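Notes and data card for the two-arm kitchen bench, kept in the same repo as the config files. Written in November, after enough evenings in the shared workshop that I no longer trust my first impressions of anything.

## What this is

A home-scale build: two black arms, a table, a lidded electric pot, a dish rack and some plates in pastel colors. The arms run on Drekutell, the control code I forked and then mostly rewrote. The motor brackets follow the Guerreiro pattern, with my own holes drilled where theirs didn't line up.

I started this to find out whether the claims people make for cheap arms hold up on a bench that isn't a lab. My answer so far is "partly," and I'd want a lot more runs before I dropped the word.

## Tasks

- `plate_to_rack`: pick up a plate lying flat, stand it in a slot
- `lid_and_roll`: lift the glass lid, take out the bread roll, put the lid back
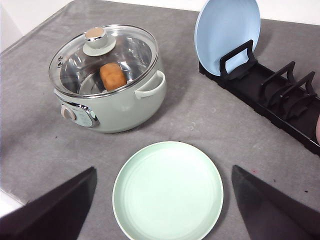
Plates are harder than they sound. The fingers have to get under a shallow rim, and most of the misses I've logged come from closing too high and pushing the plate along the cloth. Ilter's published settings are supposed to handle this. On my bench they didn't, and I ran them unchanged before touching a single number.

## Size

| Task | Episodes |
|---|---|
| `plate_to_rack` | 300 |
| `lid_and_roll` | 200 |

Please don't read 300 as a big number. Same table, same pot, same rack. A policy that does well on this may have learned my table and nothing else.

## Cameras

Wrist views only in this release. Daylight gets in from a window and the glass lid throws highlights, so exposure drifts between sessions. I left it uncorrected. 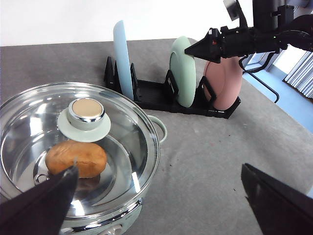

Both arms share one workspace and can hit each other. Drekutell has a collision check, but I've caught it passing moves I wouldn't have passed, so keep a hand on the power switch. Watch the cables too when you change the resting pose.

## Known problems

- Success labels were entered by hand, by me, sometimes late at night. I rechecked a batch and changed 3 of them.
- Failed episodes are kept. Filter on `success` if you must, but report that you did.
- The Burico converter drops the last 2 steps of each episode. Use `export_raw.py` until that's fixed.
- No force sensing. Anything you conclude about grip strength from this data is a guess.

## Use

Fine for checking a loader or poking at a small model. I wouldn't quote a success rate from it, mine included. If you get a good result, move the rack, run it again, and open an issue with both numbers.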